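Prurkum mill open day – quick notes before I forget it all

Back from Prurkum, feet killing me, car smells like apples. Writing this fast, dinner's on.

So the mill does an open day once a year, 23 September 2023 this time. Leclerc is the family name on the sign, they press cider and make vinegar, and since last January there's a little kitchen out back where they cook down fruit butters and pear paste. That was what I wanted. The cider is fine. The pear paste is why you drive 2 hours.

Parking was a field. Wear boots. I did not wear boots.

First stop the press room. Loud, sticky floor, smells amazing. They run the fruit through a washer, then a grinder, then it goes into cloths and gets stacked and squeezed. Our group got a taste straight off the press, cloudy and so sweet it made my teeth hurt a bit. Then the same juice after a week (sharper, fizzy at the edges) and then the vinegar, which I drank too much of and coughed. The apples are mostly a local one called Skoto, small and ugly, tannic, you would not want to eat one raw. I tried. Do not.

Then the kitchen, with Ánh Đồng, who runs the jam side. Really good talker. She does the pear paste in wide shallow pans, no added pectin, low and slow till a spoon leaves a clean track on the bottom. Her trick is to put the cores and peels in a cloth bag and simmer them in with the fruit, then squeeze the bag out at the end. I've been tossing mine for years! She also salts it. Just a pinch, right at the finish.
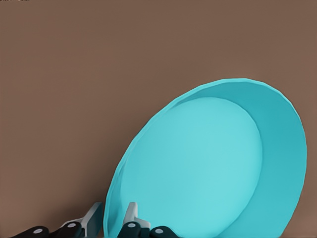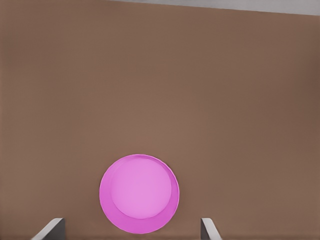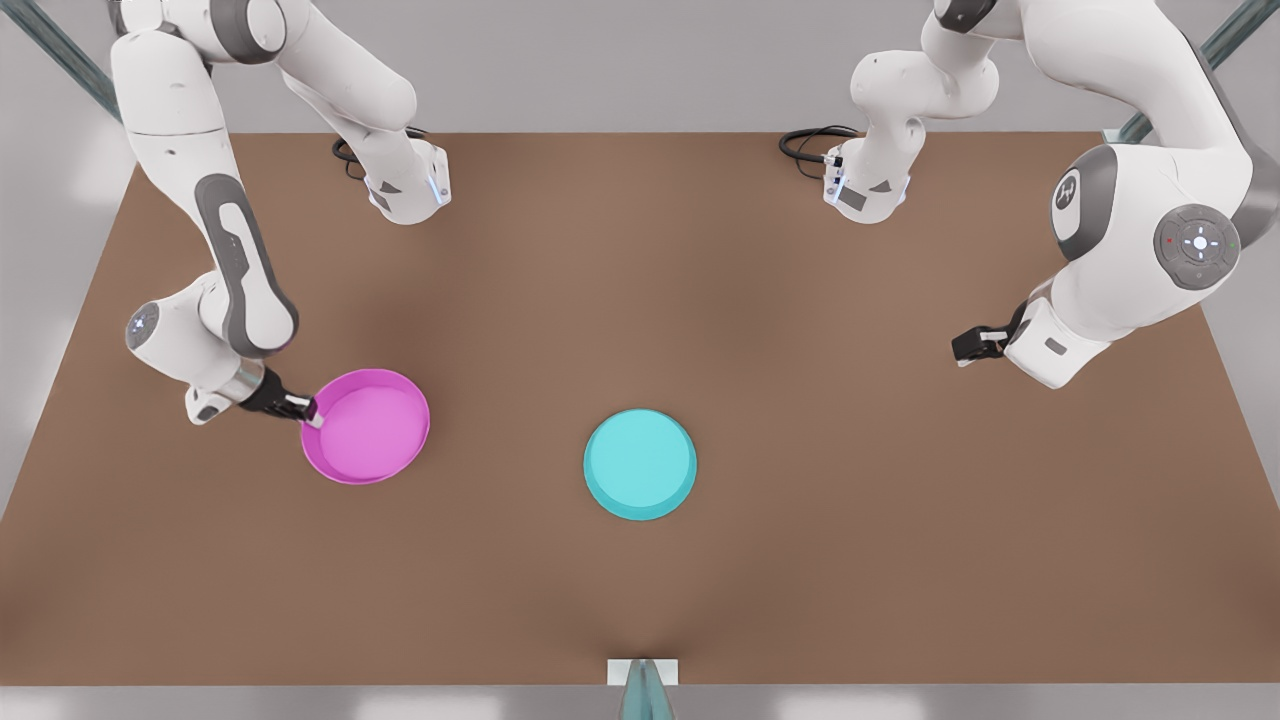
Bowls on the brown tabletop – pink one and teal one in the last picture.

Tasting after. Crackers, a hard sheep cheese from Irard down the road, and four spreads. My ranking, pear paste, then apple butter with cider in it, then quince, then the plum (too much clove for me, my sister loved it and bought three). The cheese with the pear was the best thing I ate all month. Did not catch how long they age it, sorry.

Shop – go BEFORE the tour. By the time we got out the small jars of pear were gone and only the big 600 gram ones left. Bought one anyway. Cash only at the till and the nearest machine is back in the village, so bring some. Bread was sold out too.

Somebody asked how much they make and she said 2444 jars of the pear last season, all filled by hand. Then she had to run off becuase a pan was catching.

Things I'd skip: the hayride. Long line, short ride.

Going to try the cloth bag thing this weekend with the windfalls from next door. Will probably do a half batch and use less sugar, maybe 100 grams to start and go up from there. If it sets I'll put the recipe up. Also need to buy cheesecloth, mine has a hole in it and teh last lot of jelly went cloudy.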